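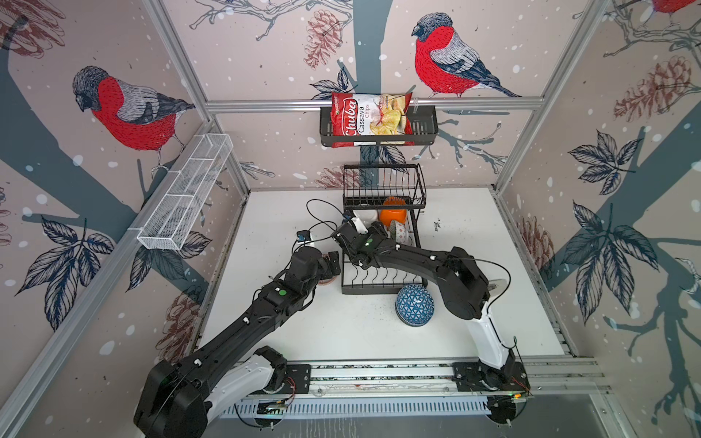 Two arms, one dish rack, five sets of fingers

Nesma El-Sayed wants a gripper that can put a bowl away. Simple ask. She's been at it since November.

Her bench has two arms on one rail, red-breasted birds on the wallpaper, a bag of cassava chips up in the wire basket. And bowls, lots of bowls. The job for the arms is to get them in and out of a black rack without knocking anything over.

"Cubes are easy," she says. "Everyone demos cubes. A bowl has a rim and the rim goes wherever it likes."

The contenders, quickly. Grudeck's stock fingers — stiff, cheap, strong. Fine on a thick rim, skittish on a thin one. Tekin's padded set, which Kohei Ikeda swears by and Nesma doesnt. Grip is lovely, but the pads are fat and rack wires are close together. Then the Taltden, narrow and tapered, 4000 dollars a pair. Ouch. Two more sets went back in the box before lunch.

Fingers are only half of it. The overhead view is great for getting near the rack and useless once a forearm is in the way, so a lot rides on the wrist camera. That's where the arguement starts. Kenji Wojcik likes it mounted close in, looking right down the fingertips.

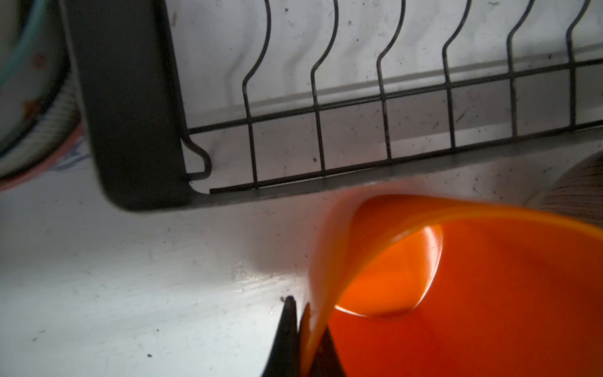
Close in, you get the rim and the wires together, and the controller can line one up with the other. What you lose is everything else. Kenji says fine, that's what the second arm is for. Conceição Aguiar, who writes the Skonder controller code, would like the camera further back and a bit less colour in the crockery. Shiny orange gives her grief. Shadows too.

Scores so far, over 48 tries a set: the narrow fingers lead, Tekin's close behind, Grudeck's third but by less than the price gap would have you think. Nesma is leaning toward the cheap ones, filed down at the tips. Next round starts 19th May, with mugs.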